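Notes for the Bresten talk, evening slot, after the coffee. Talk slower than last time. Water on the lectern BEFORE starting.

# Looking after Prullmont

**Opening (no slide)**

Hi everyone, thanks for staying. I look after a robot cell called Prullmont, and I have never once needed a wrench for it, as the whole thing lives in a simulator. People hear that and think it must look after itself. No bolts, no grease, no one leaning on the table with a coffee! I thought so too when I took it over from Gerrit Dekker in October, and I spent my first two weeks finding out how wrong I was.

So tonight is one cell, one arm, one cup, and all the ways I've managed to break it.

(Ask who here runs a sim cell. Then ask who has a written checklist for it. Wait for the laugh, if there is one.)

**What's in the cell**

The arm is a Franka on a wooden table, with a marble counter next to it. The job is dull on purpose: get the gripper to a white cup, close, lift, put it down, reset, go again. Around it there's a room with furniture and clutter, and I'll come back to the clutter because I get asked about it every time.

Two cameras matter to me. One looks down past the fingers and the other takes in the arm from further off. I want both of them up side by side whenever I change anything, even something silly like a texture.

**The base comes first**

- Start at the base. Always the base. If the arm is standing in the wrong spot by a hair, everything downstream looks like a gripper problem and you'll waste a day on the fingers.
- Check that the base plate sits on the tabletop. I've had it floating just above, and I've had it sunk in like a foot in mud. Both ran fine and both gave me rubbish.
- Then the counter height. The cup goes on the marble and the base goes on the wood, so those are separate surfaces, and somebody (me) once moved one without the other.
- Then I lock both and write the values in the cell log. Pen and paper is fine. Dzifa Appiah keeps hers in a text file next to the scene file, and that's better, so copy her and not me.

**The cup check**

Next I bring the gripper to the cup with the fingers open and stop it there. I don't let it close yet. I sit and look at where the fingers are against the rim, and whether there's still clear space between them.

The close view is where I spend my time. You get the fingers big in the foreground and the cup right behind them, and a small mistake in the camera mount jumps out at you. The wider view tells me if the wrist is hanging the way I think it is and if the arm is anywhere near something it shouldn't be, such as that big yellow excavator.

(Click. Give them a good few seconds on each. Don't talk over it.) 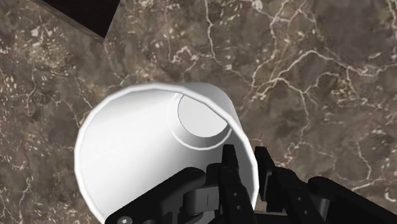 Close view first, wider view next. 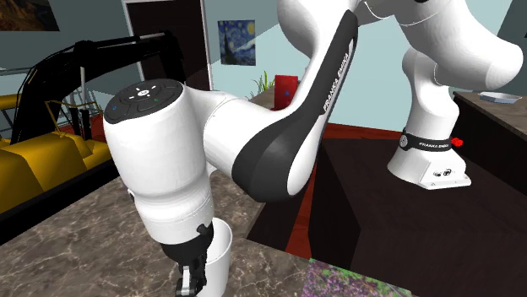 **The finger problem**

OK, so the story I promised in the abstract. For a while the lift kept failing. Fingers closed, arm went up, cup stayed behind. Not every time - just often enough to make me doubt myself. I changed the grip force, I changed the speed, I changed the force back.

Pieter Hendriks sat down with me and asked to see the collision shapes, the invisible ones the physics uses, drawn on top of the visible ones. I'd never turned that view on. One fingertip's shape had been shifted after a model update. The finger you saw was where it should be and the finger the physics felt was off to the side. We put the old shape back in, and I ran fifty lifts while we went for lunch. All good when we got back!

What I do now:

- Draw the collision shapes after every model update. Takes a minute.
- Compare left finger and right finger. If they don't mirror each other, stop and find out why.
- Do the cup as well. A cup is hollow, and some tools will happily fill it in for you and turn it into a plug. Then a finger can't go inside the rim at all and you'll blame the arm.
- Keep the old model file. Please. Don't save over it.

(If running late, skip the plug bit. It gets questions anyway.)

**Drift and resets**

Next thing is resets. Prullmont does nearly 2000 of them between full reloads, and I used to assume that a reset was a reset. Ours put the arm back nicely, but it put the cup back using its last pose plus a random nudge. So the nudges piled up and the cup went for a walk along the counter.

The fix was one line: start from the home pose, add the nudge to that. Finding it took me far longer than one line deserves. Jawad Awan has since added a check that shouts when the cup starts too far from home, and it has shouted at me a couple of times, fairly.

**About the clutter**

Yes, there's an excavator. Yes, there's a Starry Night on the wall. I leave the background alone while I'm fixing the arm, and so should you. Change the room or change the robot, one per session. When I did both together I couldn't tell which one had slowed the cell down, and I had to roll everything back and start over.

One thing I do check is whether the boom gets in behind the wrist in the wide view. If it's sitting there I look from another angle before I trust the clearance, as it's hard to judge depth from a single camera.

**Questions**

Likely ones:

- "How often do you do the full check?" After any change to a model file, and before any long run.
- "Do you trust it for the real arm?" For finding dumb mistakes, yes. For grip force, I'd want to measure on the real thing.
- "Can we have the checklist?" Yes, ask me after, or ask Dzifa for the neat version.

Thank Pieter H. by name. Unplug the laptop charger this time and put it in the bag.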